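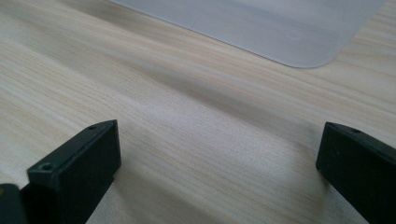
Gripper open over the table, fingers clear.

Step 2: Budget for the fingers

Price the gripper and its fingers as separate lines. On the Ameck quote for the Udport bench, the body was 313 pounds and a spare finger set 270. Order two sets -- one stays in the drawer.

Before ordering, check:
Widest part you need to grip, plus clearance each side.
Screw hole spacing on the fingers.
Lead time. Haslam closes its order book in October.

Hold back 400 pounds for mounts and cabling. Enter it under fittings, then go to Step 3.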